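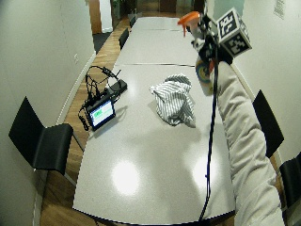

Elfriede Sauerland: It isn't the spray. I used the same product on the long table on our floor for most of last year and the haze came from too much of it, left too long before wiping. Try half the amount and a second dry cloth before you order anything.

Ticket 3917
Subject: Conference table stays cloudy and streaky after cleaning
Category: Furniture and surfaces
Opened: 18 May 2023
Priority: Normal
Status: Closed

Original report

The long white table in the narrow conference room looks dull after every wipe-down. From the door it seems fine, but sit down at it and there are curved smears across the glossy top, worst where the ceiling lights reflect. The surface also feels slightly tacky under a sleeve. We spray it and wipe it with a cloth after meetings. People have started going over it again before visitors come in and that seems to make the smears longer.

There is also a grayish line at the seam where two sections of the top meet. Not sure if that is dirt or damage.

Please advise whether the table needs to be refinished or if we are using the wrong product.

Reply from Facilities

Thanks for the report. A few questions before we come up.

What is in the spray bottle at the moment, and has it been refilled from a different container?
Is the cloth used only for this table?
Does the haze come back right away or over a few hours?
Does a fingernail catch on the gray line at the seam?

Please don't use anything abrasive on it in the meantime, and no glass cleaner with ammonia.

Reply from requester

The refill comes from the big container of Fanby surface cleaner in the supply closet. Before that we had the Stornex polish, and I think somebody topped up one with the other at least once. The cloths come out of the shared drawer, so they get used for the kitchen counter too. They go through the wash with fabric softener.

The haze is there as soon as the table dries. No catch at the seam, my nail goes straight over. The line comes off a little if I rub hard.

Facilities, first visit

Looked at the table with the overhead lights on and then with them off. The finish is intact. No scratching beyond normal wear, no lifting at the joints. The haze is a film sitting on top of the surface. A fingertip dragged across it leaves a clear track.

Likely causes, in the order I would check them:

Polish residue. Stornex leaves a coating and the Fanby cleaner softens it without lifting it, so each wipe moves it around.
Fabric softener in the cloths. It stays in the fibers and transfers to anything shiny.
Too much liquid. At the far end there were dried droplet rings where spray had landed and had not been reached by the cloth.

Test 1: sprayed cleaner straight on the table, wiped with a cloth from the drawer. Streaks, same as reported.

Test 2: same cleaner, sprayed on the cloth and not on the table, cloth from the drawer. Fewer streaks, still hazy.

Test 3: warm water with a drop of dish soap on a new cloth, wrung out, followed by plain water, followed by a dry cloth. Test patch came up clear. The cloth had a gray mark on it afterward.

The patch stayed clear overnight. I am treating this as a residue problem. No refinishing needed, so I have withdrawn the quote request to Oltmanns (reference 2467).

Steps for the full clean

1. Take everything off the table that can be moved. For equipment that has to stay, lift the cables and wipe under them by hand. Never spray near a screen or a power unit.
2. Wash one section at a time with warm water and a drop of dish soap. Use a cloth that has been washed without softener.
3. Go over the section with plain water. Wring the cloth out well. The top can take damp but the seams should not have water standing in them.
4. Dry at once with a second cloth, in straight passes from one long edge to the other. Circles are what give the curved smears.
5. For the seams, fold the damp cloth over a fingernail and run it along the line. Dry the same way.
6. Leave the table for 10 minutes, then look along it from one end at a low angle. Repeat any section that still shows a film.

Reply from requester

Done. It took two passes on the near half and one on the rest. The water went cloudy quickly so change it more often than you think you need to. The seam line came off nearly all the way. There's a faint one further back that I took for dirt as well, but it is only the joint.

Table no longer feels tacky. One dull spot left, maybe the size of a saucer, where someone used to put a coffee pot down.

Facilities, follow-up

The dull spot may be heat marking and in that case washing won't move it. It isn't getting worse, so leave it. A mat under the coffee pot from now on.

For daily use: two light sprays onto the cloth, wipe, dry with a second cloth. The old bottle should be emptied, rinsed and relabeled before it is refilled — please don't top it up over whatever is left in the bottom. I have put a pack of 9 new cloths in the supply closet, on the shelf marked Etau. They are for this table only and go in the wash without softener.

The remaining Stornex has been moved to the workshop, where it can be used on the wooden benches.

Elfriede Sauerland: Glad it came up. We do ours with soap and water once a month and the cleaner in between, and it hasn't clouded since December.

Ticket closed by Facilities. Reopen under the same number if the film returns.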